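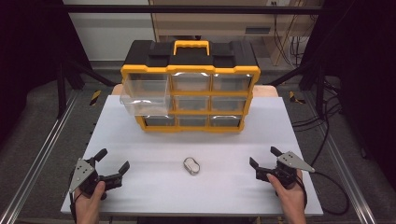
小零件怎么收，才能用的时候找得到

家里的螺丝、垫片、挂钩、纽扣电池、水龙头里换下来的橡胶圈，单个都不占地方，凑在一起就成了麻烦。多数人家的做法是找一个饼干盒，什么都往里扔，等到要用一颗螺丝的时候把整盒倒在报纸上翻，翻完再捧回去。这一页讲的是怎么把这一盒东西分开、装好、写上字，以后怎么维持。内容按动手的先后来写，已经分过类的可以直接跳到后面看标签和防锈的部分。

先倒出来，先扔

找一块浅色的旧床单或者一个带边的烤盘，把所有零件倒在上面。浅色底看得清，带边的不会滚到地上。先不要急着分类，第一遍只挑要扔的：

滑丝的螺丝，也就是十字槽或一字槽已经磨圆、螺丝刀咬不住的。
生锈到掉渣的钉子。表面只有一层浮锈的可以留。
弯了的钉子。敲直再用很费劲，钉进去也容易再弯。
发硬、发粘或者有裂纹的橡胶圈。
已经放空的电池，还有鼓包漏液的电池。电池单独放一个袋子，按当地的规定送回收点，不要混进厨余或者普通垃圾。
说不出是哪件家具上的、形状特殊的塑料扣件。如果那件家具已经不在家里了，就可以放心扔。

拿不准的单独放在一个小碗里，最后再处理。第一遍扔完，数量通常会少很多，后面的工作就轻了。

按用途分，再按大小分

五金店按规格摆货，家里不用照搬。家里常做的事情无非是挂东西、修家具、修水龙头、换电池，按做什么事来分，找起来最快。我家现在的分法是下面这样，可以参考：

挂墙用的：膨胀管、配套的自攻螺丝、挂画钩、无痕钉。
木头用的：长短木螺丝、木榫、层板托。
机器螺丝：带螺母的，平垫和弹垫跟它们放一起。
水路用的：生料带、橡胶垫圈、滤网、起泡器。
电用的：保险丝、接线端子、扎带、绝缘胶带的小卷。
家具脚垫：毛毡垫、硅胶垫、椅脚套。
缝补用的：扣子、暗扣、别针、裤钩。
没分出去的：每家都会有，留一格给它。

膨胀管和配它的螺丝一定要放在一起。分开放的结果是钻好了孔，找到了管子，找不到粗细合适的螺丝。如果一格放不下两种，就把一根管子和一颗螺丝配成一对装进小自封袋，一袋就是一次的用量。

木螺丝按长度分两格就够，短的拧合页和拉手，长的拧板子。分得太细，收的时候嫌麻烦，过不了多久又会乱扔。

选盒子

市面上的零件盒大致有三种：带抽屉的柜式，掀盖的扁盒，还有单个的螺口小罐。

柜式的好处是不用搬动别的东西就能拿到其中一样，适合固定放在工作台或者储物间的架子上。抽屉最好是透明的，隔着就能看见里面还剩多少。买的时候把抽屉整个抽出来看一下后面有没有挡边，有的抽屉拉过头会直接掉下来，零件撒一地。没有挡边的也能用，拉的时候一只手托着底就行。

掀盖的扁盒适合带着走，比如去父母家修东西，或者在阳台上干活。要看盖子扣上以后隔板和盖子之间有没有缝。缝大的，竖着一提，垫片就从一格钻到另一格去了。试的办法很简单，放几片最小的垫片进去，合上盖子立起来晃几下，打开看有没有串格。

螺口小罐适合量大的东西，比如一整包木螺丝。果酱瓶、辣酱瓶洗干净都可以代替。玻璃瓶不要放在高处。

我用过Pellix的扁盒，扣子紧，冬天掰起来手疼，但是不串格。Younis的小抽屉柜抽屉偏浅，放长螺丝要斜着摆，放扣子和垫片正好。Skosis出的小罐盖子是通用的，大小罐可以互换，这一点省事。

抽屉里面再分一层

一个抽屉放两三种东西很常见，中间需要隔开。原配的隔板如果丢了，可以这样做：

剪一条酸奶杯的侧壁，宽度等于抽屉的深度，长度比抽屉的宽度多出两个折边，两头折成直角卡进去。
用硬卡纸折成L形，外面包一层透明胶带，不怕油。
直接用瓶盖。矿泉水瓶盖正好放一小撮垫片，要用的时候整个端出来。

长螺丝和长钉子顺着抽屉的方向放，头都朝外。头朝外可以直接看出是平头还是圆头，手指也不会先碰到尖。

很小的东西，像眼镜螺丝、手表的弹簧轴，放进带盖的隐形眼镜盒或者空药盒里，再放进抽屉。药盒上原来的标签撕干净，免得家里老人弄错。

标签怎么写

标签写两样就够：是什么，用在哪里。例如“自攻螺丝，挂窗帘杆”“垫圈，厨房龙头”。规格知道就写，不知道也不要紧。

纸胶带加油性笔最方便，写错了撕掉重写。透明胶带直接贴在纸条外面，时间长了会发黄，边上会翘。标签机打出来的好看，但是换内容的时候要重新打，容易拖着不换，结果标签写的是一样，里面装的是另一样。

另一个办法是在抽屉的正面内侧粘一颗实物。用一小点热熔胶把螺丝粘在里面靠前的地方，从外面隔着透明塑料就能看到，老人和孩子也看得懂。热熔胶冷了以后可以整块抠下来，不伤抽屉。

Ilham Hamdy在读者来信里提过她的做法：每件新家具装完，剩下的零件连同内六角扳手一起装进自封袋，袋子里塞一张从说明书上剪下来的产品名称，然后用胶带粘在这件家具的背面或者底面。搬家拆装的时候，东西就在手边。我后来也照着做了，书架和床都是这样，抽屉里少了一大半不知道归属的零件。她提醒说床底下的袋子要粘在横梁内侧，吸尘器才碰不到。

防锈

铁件怕潮。放零件的地方尽量避开水槽下面和洗衣机旁边。没有别的地方的话，做几件事：

每格放一小包干燥剂。海苔、饼干、鞋盒里的都可以留下来用，只要包装没有破。
干燥剂用久了会失效，梅雨过后统一换一遍。我一般在六月底看一次，摸着发潮或者变色的就换。
镀锌的和不锈钢的可以和别的混放，没有镀层的黑色铁钉单独装。
拆下来的旧螺丝如果沾了水，先在纸巾上晾一夜再收进去。

浮锈的处理：白醋没过螺丝，泡一个晚上，用旧牙刷刷，清水冲净，马上用布擦干，再放在太阳下或者暖气旁边彻底晾透。最后滴一滴缝纫机油，装在袋子里摇匀。镀过亮层的不要泡醋，镀层会发乌。泡醋的时候开窗，也不要和任何含氯的清洁剂放在一起用，两样混合会放出有毒的气体。

厨房里的小东西用同样的办法

零件盒不一定只装五金。洗干净的透明小抽屉放在厨房台面或者柜子里，可以收这些：

封口夹、橡皮筋、牙签、棉线。
裱花嘴和转换头。
高压锅的备用密封件、保温杯的硅胶圈。
冰箱贴、便签、圆珠笔。

直接接触食物的东西，例如裱花嘴，要另外用一个盒子，不能用装过五金的。装过五金的盒子有机油味，洗几次也未必去得掉。散装的香料和糖也不建议放，抽屉不密封，容易返潮和招虫。

保温杯的硅胶圈一拆下来就容易混，大小差一点就装不上。可以在袋子上写杯子的颜色，比写品牌好认。

放在哪里

柜式的零件盒装满以后很重，放在架子上要放在齐腰或者更低的一层。放在高处，拉抽屉的时候重心往前移，整个盒子有可能翻下来。上面带提手的，搬的时候也要先确认抽屉都推到底了，走路时用另一只手扶着正面。

家里有小孩的，纽扣电池、磁铁珠、图钉这三样不要放在透明抽屉里，要放在有锁或者够不到的地方。纽扣电池误吞很危险，发现或怀疑误吞要马上去急诊，不要等着观察。猫也会扒抽屉，尤其是里面有橡皮筋的那一格，可以在把手下面横贴一条纸胶带。

常用的三四样工具放在零件盒旁边：十字螺丝刀、一字螺丝刀、尖嘴钳、卷尺。它们不在一起，收零件的时候就会顺手搁在别处。

维持

分好一次不难，难在以后。几条经验：

旁边放一个小碟子，干完活口袋里的、地上捡的先扔在碟子里，碟子满了再归一次位。每次都要求自己立刻放对格子，坚持不了多久。

买新的之前先看抽屉。透明抽屉拍一张照片存在手机里，到了五金店可以对着看。我统计过一次，家里的木螺丝超过1000颗，都是修一件小东西就买一包攒下来的，一辈子也用不完。后来送给楼下修鞋的师傅一部分，剩下的用到现在。

每格只装七分满。装满了拉开会卡，手指也伸不进去捏。

没分出去的那一格，一年清一次。一年里没有碰过、又想不起来是什么的，扔掉。

几个常碰到的小问题

抽屉拉着发涩：抽出来，在两侧底边上擦一点蜡烛，再推回去。不要喷油，油会粘灰，过一阵更涩。

抽屉正面起雾看不清：用一点牙膏和软布打圈擦，能去掉细划痕和污渍，深的划痕去不掉。不要用酒精反复擦，有些透明塑料擦多了会发白开裂。

螺丝撒在地上：磁铁包在塑料袋里，贴着地面扫一遍，吸满以后把袋子翻过来，螺丝就落在袋子里了。不锈钢的多半吸不起来，用丝袜套住吸尘器的吸口，开小档吸，东西会停在丝袜上。

不知道螺丝粗细：拿一颗螺母试，能顺着拧到底的就是同一规格。拧两圈就发紧的，不要硬拧，牙距不一样。

旧标签撕不干净：吹风机吹热再撕，残胶抹一点食用油，放几分钟，用纸巾擦掉，最后用洗洁精洗。

盒子的提手松了：多数是卡扣式的，把提手两端向外掰开一点再按回孔里。如果卡扣已经断了，以后就用双手托着底搬。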